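Speaker notes: Renters coverage without the headache
Plurkmont community evening, September 2021
Speaker: Yutong Zou

Open with the show of hands. Who rents? Keep your hand up if you have a renters policy. (Pause. Let people look around the room.) Great, plenty of us to talk to tonight!

The landlord's policy covers the building. Say it twice, slowly. Your couch, your bike, your laptop and your winter coats are yours to insure.

Personal property first. I love this part because everyone gets it wrong, me included. When I finally wrote down what was in my one-bedroom I got to 132 items, and I'd have guessed half that. Tell the story of the shoes. Then go into replacement cost versus actual cash value: same burned-up TV, two very different checks. Ask the agent which one is in the quote.

Deductible next. Use the kitchen fire story, $687 in damage with a $400 deductible, and let them do the subtraction out loud. Somebody always groans. Good moment to ask whether they'd even file that one.

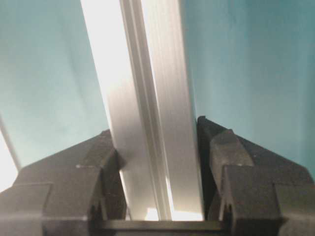
Slide 6: Grooved aluminum bar

Liability. Slow down, people drift here and it's the best bit of the whole policy! Guest trips on your rug, your tub overflows into the apartment below. Explain that the policy may pay for legal defense too, and that medical payments to guests is a separate, smaller limit. Hand over to Hamisi for his bathtub story if he's in the room (two minutes, Hamisi!).

What's left out: flood, earthquake in most standard policies, and your roommate's stuff unless they're named. Gonçalo asked last time about a bike stolen away from home. Often covered, but check the limit and the deductible. Jewelry has its own low cap for theft, so mention riders.

Homework: walk through your place with your phone on video, open every closet, talk as you go, and save it somewhere other than your phone. Mine took 28 minutes and I was chatting the whole way.

Questions. If it goes quiet, ask who has moved since June and whether they updated the address on their policy. Sign-up sheet for the one-on-one policy reviews is with Haoran by the door.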